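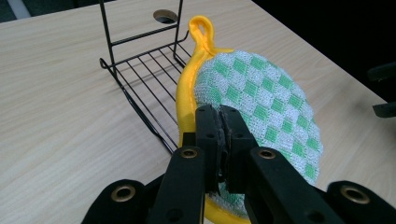

How Pictures Get onto T-Shirts

Many printed T-shirts are made by a method called screen printing. A screen is a piece of fine mesh stretched tightly over a frame. A stencil covers part of the mesh and leaves the shape of the picture open.

The printer lays the shirt flat under the screen and pulls ink across it with a rubber blade. Ink passes through the open part and lands on the cloth. Each color needs its own screen – a design with 7 colors needs 7 screens.

The ink must then be heated so that it stays on the shirt in the wash. This step is called curing.

Words to Know
Mesh: cloth with many tiny holes
Stencil: a sheet or coating that blocks ink

School groups may visit the Bainbridge print room in August. Each group may bring up to 40 children.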